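Belleson Sets Equipment Budget for Kitchen Robotics, Will Plan Purchases in Simulation First

Tuesday, July 14, 2026 – Belleson, which runs shared commercial kitchens and staff canteens, today announced a four-stage plan for buying robotic arms for dishwashing and sink-side work at 27 of its sites. No hardware will be ordered until each kitchen layout has been tested in simulation.

The simulation work has been awarded to Arano, which will build computer models of the sites and run candidate arms in them. Belleson will use the results to decide which arms to buy, where to mount them and how much counter work each site needs before delivery. The contract was signed in March.

"We priced a purchase last year and found that installation cost nearly as much as the equipment," said Jeanine Hoekstra, head of procurement at Belleson. "Moving a sink or a power outlet is expensive. We want to know about it before the purchase order goes out."

Arano will test each arm for reach over the sink, clearance from faucets and cabinets, and handling of small items in the basin. Each layout will go through 2000 simulated runs per arm model. Sites where no arm meets the required reach will be dropped from the first order and looked at again in the next budget year.

"Double sinks and tall faucets are the usual trouble," said Babatunde Ogundipe, project lead at Arano. "An arm can look fine on a spec sheet and still have no good path into the basin – we can check that in a day."

The plan also sets aside funds for spare grippers, staff training and service contracts, which Belleson will bid out separately from the arms. Site managers will receive a draft cost sheet for their own kitchen and can ask for changes before it is final.

Vendors who want to have an arm included in the tests should contact Modupe Chukwu in the Belleson procurement office. Vendors must supply a working model file, a price list and service terms.

Media contact: Ans Vanhove, Belleson Communications

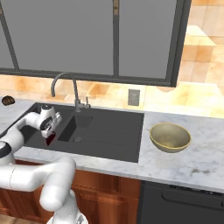
Simulated kitchen with a robotic arm working over a double-basin sink.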